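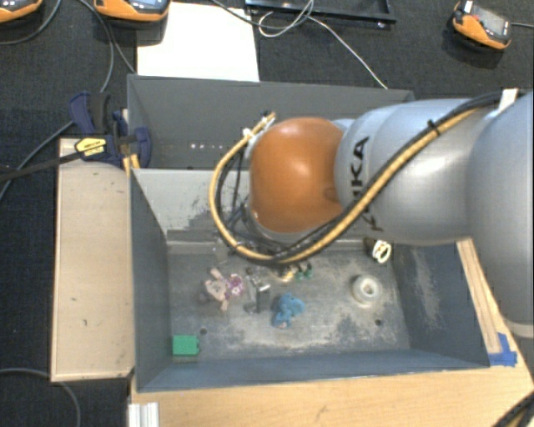 How do you get grey scuffs and dust out of a big toy bin?

Asked Mar 6, 2020 in Cleaning & Storage

Got a big open grey tub, sloping sides, used for odds and ends. Soft toys, rolls of tape, blocks, bits of cord, all chucked in together. Floor of it has gone horrible. Dusty, dark smudges, black patches low down on one side. Soft toys come out looking grubby and I've only just washed them.

Tried washing up liquid and a sponge, did nothing to the dark marks. Tried wipes, the Fontes ones, just moved it about. It's too big for the sink and I'm in a first floor flat so no hose. Don't want to wreck the surface. Any ideas? Also do I need to keep the toys out while it dries or is that overkill

3,154 views

Answer 1 (5 votes)

Hoover first. Everyone skips this and then they're scrubbing mud. Brush attachment, get right into the corners.

Then bicarb, made into a paste with a bit of warm water. Leave it on the marks for ten minutes, rub in circles with an old toothbrush or a soft cloth. Not the green scourers, they scratch and then the scratches fill up with muck and your worse off than before. Wipe out with a clean damp cloth, twice.

If the patches are still there it might be wear and not dirt, in which case they're staying. Run a fingernail over one. If nothing lifts, leave it.

And yes keep the toys out until it's bone dry. Overnight if you can, damp plush stinks.

Answer 2 (2 votes)

Magic sponge. Kakamus do a cheap pack, got mine at the market in Trurkthorpe. Took scuffs off our recycling box no bother. Go gentle though, it does dull the shine a bit.

Wouldn't keep tape in with soft toys either. Edges of the roll pick up all the fluff and then it wont stick to anything. Shoebox for the tape and cord, problem solved.

Answer 3 (0 votes)

just line it with an old towel and wash the towel. had a Bulel tub since november before last and never scrubbed it once

Comment from asker: bicarb got most of the smudges, ta. Black bits haven't budged so must be wear. Towel going in tonight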